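Workshop notebook, Zirkberg
January 1, 2023
Subject: framing of the sea print, with clothes rod in place

The frame for the Lema series was taken up today. The print — dark blue water with white foam, white border retained — is to be mounted without a mat, and the frame was examined empty before any fitting was attempted. 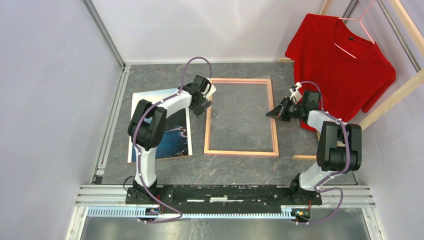

Josphat Bakilana: I would keep the border visible on all sides. On the Mullasix order we lost two millimetres at the top and the client noticed.

The remark is noted and will be applied to the remaining prints. Backing boards are to be drawn from the Flakside stock, of which 64 are held. Fasteners should be turned by hand and checked at each edge before the frame is lifted. The red T-shirt remains on its pink hanger until the rod has been assessed in February.
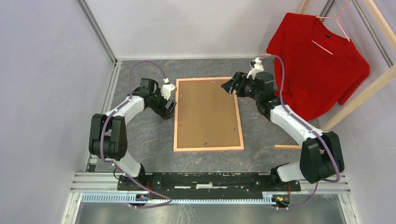

Frame with brown panel uppermost, fasteners near the edges.

Outstanding: cord for hanging, and labels for the reverse. The order for 500 labels has been placed — delivery to the side entrance.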